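Hi Ruth,

Second update on the Kokside packing trial, and I'm going to start with the bad bit because I know you'll have read the subject line. We had a proper fault on the right hand and I stopped the robot for most of the week. It's running again, at reduced speed, and the money side is fine (see the end).

## What went wrong

The job is still the mixed-goods one you signed off in January: soft bags and bottles, picked up off the green mat, turned label-up and set down again. By Thursday we'd logged 3,216 picks and I was feeling pretty smug. Then the right hand started holding on when it had been told to let go.

It's intermittent, the worst kind. The hand closes, gets its "open" command, reports back that it has opened, and the fingers stay put for a second or so while the arm swings off to the next position. With a bag, that means the bag goes along for the ride. One of them travelled right across the mat and landed on the floor near Skesard's bench. Nobody was standing there, thank goodness, but someone could have been, so I hit the stop and wrote it up as a safety matter and not just a dropped item.
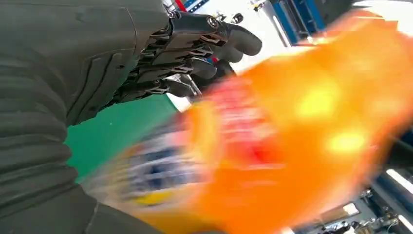 *Wrist camera, bag work on the green mat.*

I pulled 145 clips from the wrist camera and went through the lot with a large pot of tea. Blur makes the bags a pain to judge, I'll admit, but in 12 of them you can follow the fingers lagging behind the release signal. Every one of those came after the hand had been working for over 30 minutes without a rest. So heat was my first guess, and Lightfoot (who make the finger drives) agreed it was worth chasing. They think a motor driver is slowing itself down to stay cool and the status message simply doesn't know about it. I'd call that a likely cause, no more than that for now!

## What we've changed

- The arm no longer moves off on the hand's say-so. It waits for the measured finger position as well.
- Arm speed is down to half whenever a person is at the table.
- The hand gets a cooling break before it reaches the half-hour mark.
- Whoever is loading keeps a stop button within reach, and we've put that in the written procedure.

The first one should have been there from the start, and that's on me. I trusted a status flag I hadn't tested properly.

We've gone back to bottles while we prove the fix. They're heavier, but they keep their shape, so a late release is much easier to spot than it is with a floppy bag.

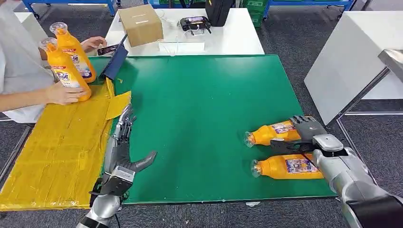

**Hatden, 18th October**

Bottle work is going on with a person alongside, which is the arrangement I most want to get right. We use orange Tide bottles, laid on their sides on the mat for the robot to take hold of. The grip over the top of the bottle looks decent to me, though I'd like the fingers to settle nearer the middle of the label.

No late releases logged since the change, but we haven't run long enough for me to promise you anything. I want a full week on bottles before the bags come out again.

## Money and dates

The replacement driver board is covered by Lightfoot, so there's no extra ask. We've lost four working days, and I'd like to take them out of the demo preparation and leave the testing time alone. Could you let me know if that's a problem at your end? The full incident form is in the shared folder, with the clips listed by time, and I'll add Lightfoot's findings when they send them.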